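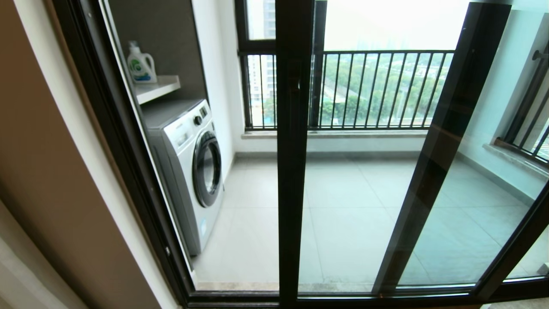

Home & Laundry
Search posts...

ok balcony laundry update, since 4 of you asked

Moved the whole wash day to Tuesday. Weekends were a mess. Towels first, then darks, sheets whenever

Rule now is detergent lives on the shelf over the washer and NOWHERE else. was finding it in the kitchen, the hall, once in the tub

Sliding door track – please vacuum yours. Did mine with the skinny attachment and an old toothbrush, 23 minutes, gross. Slides with one finger now tho

Nosipho Ndlovu says half the soap I was using is plenty. Tried it, towels are definitly softer??

Still need: a folding rack that fits out there with the door shut. The Parkier one is 5 inches too long, measured twice – sending it back

next up the lint filter. pray for me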